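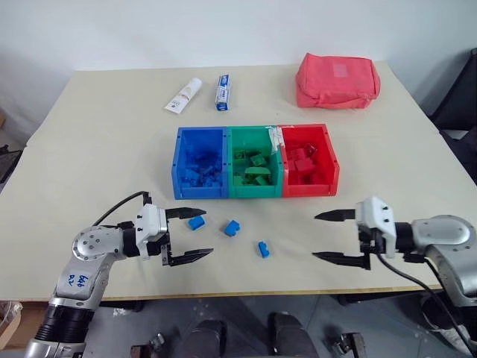

Page 14

4. Setting up and using the sorting tray

The Lanano tray is made of three plastic bins that join side by side. It is used for sorting toy building blocks by colour, at home or at an activity table. Set it up once and leave it joined between sessions if you have the shelf space.

Choosing the place

Use a flat table with a plain top. A light surface makes stray blocks easier to find at the end. Leave a clear strip in front of the tray at least as wide as your hand, as this is where the loose blocks go before they are sorted. Toiletries, pouches and other small things may stay at the back of the table as long as they are well behind the tray.

Joining the bins

1. Wipe the outside walls of all three bins with a dry cloth.

2. Stand the bins on the table with the lipped edges towards you.

3. Put them in the order blue, green, red from left to right. The sorting cards in the Candance activity pack follow this order. If you are not using the cards, any order will do.

4. Push the green bin against the blue bin until the walls meet along their whole length. Do the same with the red bin on the other side.

5. Run a finger along the front. The three lips should make one straight line. If one bin stands forward, pull the set apart and start again from step 4.

6. If the bins drift apart in use, lay a strip of white tape over the top of the divider between them and press it down on both rims. One strip between green and red is often enough.

Note: Use paper tape. Parcel tape leaves glue on the rim, and this is hard to get off with soap and water.

Filling the tray

Place blocks in the bins by hand. Do not tip them in from a height — they bounce over the dividers and have to be picked out again. Blocks may lie in any position, including on end. There is no need to stack or level them. The piles do not have to match in size; the red one may well be smaller than the others.

Do not load more than 1000 g into any one bin. The empty tray weighs 495 g and can be lifted with one hand, but a filled tray should be held from underneath with both.

Running a sorting session

1. Take a few blocks from one bin and lay them in front of the tray, spaced apart. Three blocks of one colour, such as blue, make a good first round.

2. Mix the shapes. Put out a small brick, a chunkier one and a narrow one. Turn one on its side and stand another upright, so that each has to be picked up differently.

3. Ask the player to return each block to the bin of the same colour.

4. For the second round, take blocks from two bins. For the third, use all three.

5. Check the table and the floor before putting the tray away.

Caution: Small parts. Not suitable for children who still put things in their mouths. An adult should stay at the table throughout.

Caution: Do not carry the tray by the tape. It holds the bins in line and will not take their weight.

Cleaning

Empty the bins and remove any tape. Wash in warm water, no hotter than 70 °C, with ordinary washing-up liquid. Dry the corners with a cloth. Do not put the bins in a dishwasher or leave them on a radiator.

Replacement bins are sold singly in each colour. Quote the colour and the words "sorting tray" when ordering from Lanano Spares, Bavthorpe.

Section 5, Storing the blocks, begins on the next page.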